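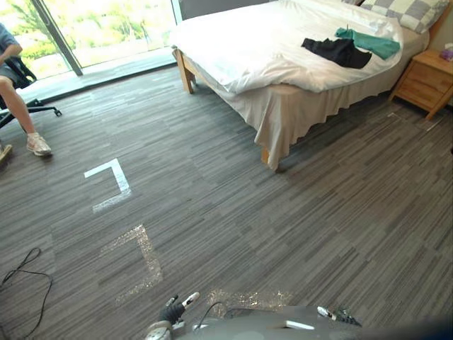
**Drirnham halts bed-making trials after hand fault**

Oct 5, 2026

Drirnham has suspended two-arm trials of its household robot after the right hand closed without a command during a laundry task and stayed closed for 40 seconds. There were no injuries. The company says the hand was holding one sleeve of a shirt at the time and that the shirt tore at the shoulder seam.

The fault was logged during a run in which the robot collects clothing from a bed and then straightens the duvet. According to a notice sent to trial partners, the operator released the grip command at the end of a lift. The controller acknowledged the release, but the finger motors continued to draw current. A second release command had no effect. The operator then pressed the stop button, which cut power to the arms. The fingers are designed to relax when power is removed, and they did so.

Muchen Tang, who leads hardware testing at Drirnham, said the cause has been traced to a position sensor in one finger joint. The sensor reported the joint as open when it was closed. The controller compared that reading with the other fingers, found a mismatch, and entered a holding state meant to keep the robot from dropping a load.

"The holding state worked as written," Tang said. "It was written for cups and plates. It should not apply when the hand has been told to let go."

The sensors are supplied by Vendent. Drirnham has returned the failed part along with two others from the same batch. Vendent has not yet reported its findings.
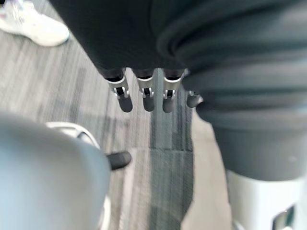 *Fingertips and joint brackets on the robot's hand. Photo: Drirnham*

The hands are fitted with fabric covers to keep lint and loose threads away from the wrist. Drirnham first looked at whether a cover had slipped into a joint and blocked it. Technicians removed the cover from the failed hand and found no wear marks or trapped fiber. The fault was reproduced on a bench with the cover off, and the company has ruled it out as a cause.

A review of stored logs found the same sensor mismatch in earlier runs. In each of those the reading corrected itself before the holding state was triggered, and no alert was shown to the operator. The controller software, version 1493, records mismatches shorter than 400 milliseconds but does not report them.

Fletcher Waaka, a safety engineer at the consulting firm Gunawardena, was asked to review the incident. His preliminary note makes three recommendations. A release command should override the holding state in all cases where the load is soft. Short mismatches should be shown to the operator and should end the run if they repeat. Anyone seated in the trial area should have a stop button within reach, in addition to the one held by the operator.

Waaka also asked Drirnham to check the force limit for the hand. The limit dates from 2019, when the company used a two-finger gripper made by Bellico, and was carried over when the current hand was introduced. He wrote that the older figure assumes a flat contact pad and may not be suitable for rounded fingertips. Drirnham agreed to repeat the measurement.

The software change is in testing. It adds a timer to the holding state, after which motor current drops to zero unless the operator confirms the grip. Heavier items will be excluded from trials until the drop behavior has been checked, as the change makes it more likely that a load will be released early.

Single-arm work is continuing with the right hand unpowered. Partners with the same hand have been told to stop tasks that involve clothing worn by a person, including help with dressing, and to send in their logs. Drirnham expects to resume two-arm trials in November if the replacement sensors pass a bench test. Partners will receive the updated controller software before then, with instructions for checking the release function at the start of each session.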